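Retrofitting Conveyor Drives at the Pivovham Returns Warehouse

The returns line at the Pivovham warehouse ran for years on contactor-started motors. In January the maintenance group replaced them with Irusico variable frequency drives, installed by the contractor Dahlgren. The maintenance lead spoke with us about parameter settings, braking and the wiring of the new cabinets.

The old starters gave full torque at once, and cartons tipped at every restart. "We set the acceleration ramp to 2 seconds and left it there," the lead says. "A longer ramp is gentler, but the upstream photo eye times out and the line faults."

Each drive is fed at 486 volts, measured at the panel. The DC bus was the first thing to cause trouble. On a fast stop the loaded incline section fed energy back into the drive, and the overvoltage trip came in before the belt had stopped. Dahlgren added a braking resistor to the incline drive only. "The flat sections don't need one," the lead says. "Friction does the work."

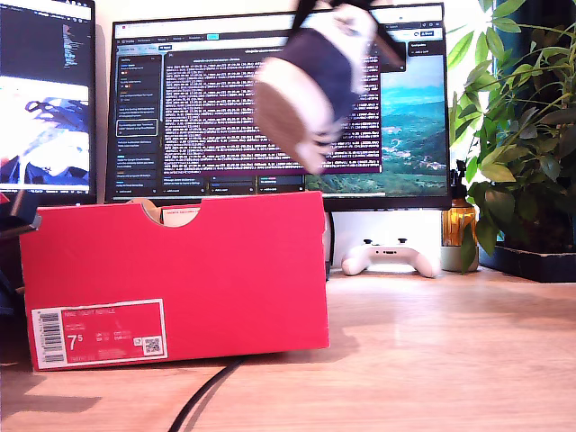
Shoebox labelled size 7.5.

Cable routing took more time than the programming. The motor leads are shielded and grounded at both ends, and the encoder cable runs in its own tray. Before that change, the speed signal jumped whenever a neighboring drive switched on. "You look at the trace and blame the encoder — we replaced one for no reason," the lead says.

Speed setpoints come from a Fireo controller over the fieldbus, with a hardwired enable input kept separate. If the bus drops, the drive ramps down and holds its last fault code. The lead asked for that in writing, as the factory setting was to coast.

The carrier frequency is still under review. Lowering it cut the heat in the cabinet but made the motors whine. Cabinet filters are now checked every 600 operating hours, and the terminal screws are checked at the same time.

There are 20 drives on the line, all with the same firmware. The parameter sets are stored on the controller and on a printed sheet inside each door. "The sheet gets used more," the lead says. The outfeed section is next, once the spare resistor arrives.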